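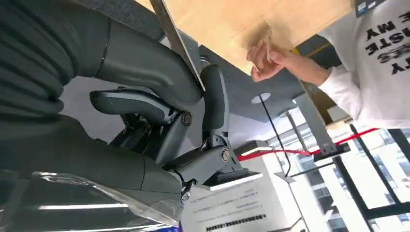 Sorting the Sopacua Picture Cards
Final project report, Collections and Community unit
Struan Drummond, Stinmont College

When I chose this project back in April I honestly pictured a tidy shoebox and a couple of pleasant afternoons with a cup of tea. The Sopacua collection turned out to be 1,335 picture cards, mostly landscapes, gardens and street views, handed over to the college in whatever order they had come off the previous owner's shelves. There was no list of any kind (I did ask!), so the aim became very simple: work out a way of grouping them by subject, so that a visitor who fancies a look at mountains or a nice bit of coastline can find one without emptying a whole drawer.

My first attempt was by country, and I'm a bit embarrassed by how long I stuck with it. Plenty of cards give no place at all, and my "unknown" pile soon became the biggest in the room. My supervisor suggested I try season and colour first and place second, and once I'd stopped sulking about redoing everything it went along beautifully. I finished with 15 groups, of which autumn was the one I kept going back to, all those golds and browns next to each other.

Then there was the floor. The tables at Stinmont are lovely but never big enough, and for the large overview layout I wanted to spread out on the carpet and keep a clear walkway so no one stepped on the harbour views. Bright tape did the job nicely. I tried white string first and kept losing track of it, particularly after 4 in the afternoon when the light goes.
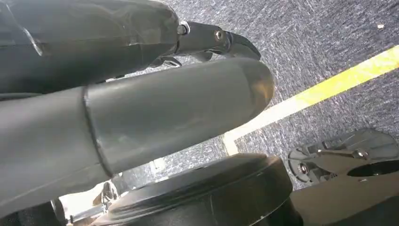 Yellow tape on the grey carpet.

The catalogue itself was done in Multik, a spreadsheet template we'd used in first semester, with one row per card and columns for season, main colour, place (if printed) and condition. I'd recommend adding a column for any printed text and its language right from the start. I added mine after 7 sessions, and had to go back through everything I'd already entered, which I would not wish on anyone. 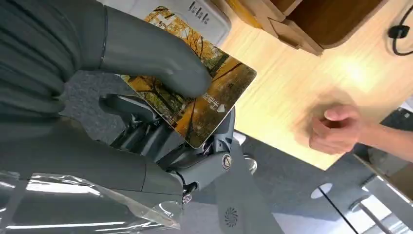 How should a card be filed if it shows more than one season?

Go by whichever colour takes up most of the picture, then put the other season in the notes column so it can still be found with a search.

If I had another semester I'd like to scan both sides of every card and do a proper condition check, especially on the older ones with soft corners. The group labels and the finished spreadsheet are in the Cukis folder on the shared drive, along with my rough notes, which are messy but might save the next student a bit of head-scratching.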